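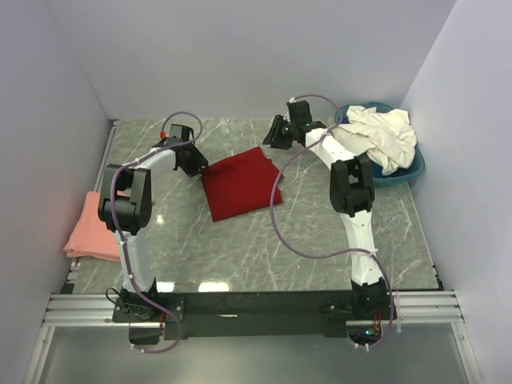

Raghavendra Suvarna
Instructor, Tabletop Game Design

Week 5 handout: Pacing a one-session adventure

Read this before the October playtest. We will use Skeltura, the short adventure from the course packet, and you will run it in groups of four.

A one-session adventure has to fit the time at the table. Skeltura is set in the river town of Flekcombe and has five scenes. Plan on 25 minutes for each. The last scene may run to 37 if there is a fight.

Opening. Give the players their problem in the first two minutes. Read the boxed text aloud once, then ask each player what their character is doing.

Middle scenes. These can be played in any order. If a group spends more than 20 minutes in the Ivden market, have the ferry bell ring and move them on.

Ending. Tamuno, the ferry master, must appear before the final scene, even if the players skipped the dock.

Assignment: rewrite one middle scene in 300 words or less. Keep the clue that leads to the ferry. Hand it in to Getsemaní Ocampo at the start of the playtest, with your map attached.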